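Jindbridge, Delia Arancibia's second novel, goes on sale in November 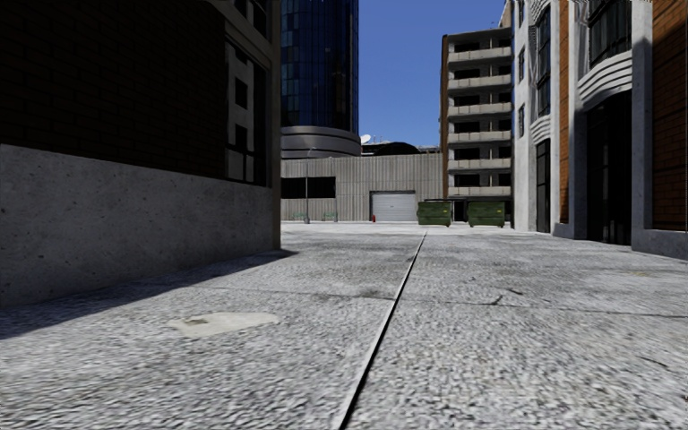
Delia Arancibia has finished her second novel, and the small press Clikano will publish it in November. The book is called Jindbridge and has 738 pages in the first proof, a big change after her short debut. It tells of two sisters who inherit a closed bakery and a debt they did not know about. The story begins on a wide concrete pavement with a long, narrow seam in it, under a clear blue sky, and the older sister follows the seam toward the buildings because she does not want to look up. Arancibia told our site that she wrote these first lines last and changed them more than 40 times.

Benedetta Monti edited the book. Szu-yu Wu is already working on the translation, but the date for it is not fixed yet.

Readers who subscribe to the Clikano newsletter will receive the first 2 chapters during the summer. Arancibia will also answer questions by e-mail, and Yu-ting Hsiao will collect them for our blog. Please send yours before the end of the month.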